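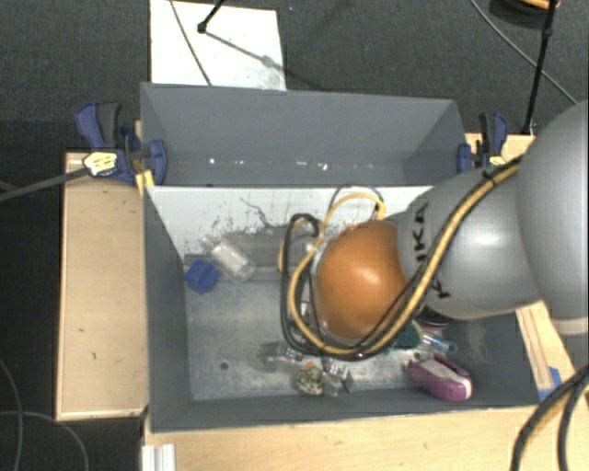
Issue 8

Stodik bin-picking kit: data card

Stodik is a picking kit from Lirnstead for labs that already own an arm. The kit covers the grasp planner, the calibration scripts and a recorder. Arm and bins are not included. Our tests used a KUKA arm over two gray bins set one behind the other and held with bar clamps.

Contents
72 sessions of mixed household and office items, including clear bottles and plain blocks. Each session has its own folder with a log, a settings file and the grasp list.

Setup
Run the Paiva installer, then calibrate. Allow 20 minutes the first time. Recalibrate if a bin gets moved. Route cables with enough slack for full wrist rotation.

Known problems
Transparent items get poor depth readings, and the planner often skips them. Grasps close to a bin wall are slow. The December release of the planner changed the log format; 17 older sessions still need converting with the Brullora script.

Maintainers
Siamak Ahmadpour (planner), Mared Bevan (data)

Last updated 2025-09-02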